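Karkstead tool library adds evening hours for spring projects

Mon 20 March

The Karkstead tool library will stay open until 8 p.m. on Tuesdays and Thursdays through the end of spring, giving people with day jobs a better chance to borrow equipment for home projects.

The library, which lends out hand and power tools from a former paint store on Manen Street, has 545 members. Until now it closed at 5 p.m. on weekdays, and most loans went out on Saturday mornings, when the line often reached the sidewalk.

Members can borrow up to three tools at a time and keep them for a week. Tile cutters, floor sanders and wallpaper steamers are the most requested items at this time of year — all three can now be reserved by phone. The shelves hold 380 tools in total. A second floor sander was bought in November after the first spent most of the fall in repair.

The library will also run a set of free evening classes for people who want to do their own work but have never tried it. The first covers stripping and repainting an old wooden door, including how to fill dents and when to use a primer. Later sessions deal with hanging shelves on plaster walls, replacing a faucet washer and building a raised bed from used boards.

Each class lasts two hours and is limited to 12 people. Materials are included, though those attending should bring work gloves and wear closed shoes. Sison Lumber, on the east side of town, is supplying the boards for the raised bed session.

Membership costs $20 a year. New members need a photo ID and proof of a Karkstead address. Late returns are charged at $2 a day for hand tools and $5 a day for power tools.

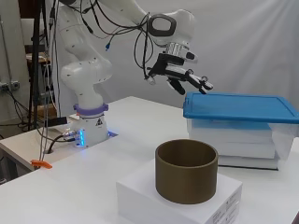

Also in local news

Medach Road will be down to one lane near the hardware store next week while crews replace a water main. Drivers heading to the recycling center should use the north entrance.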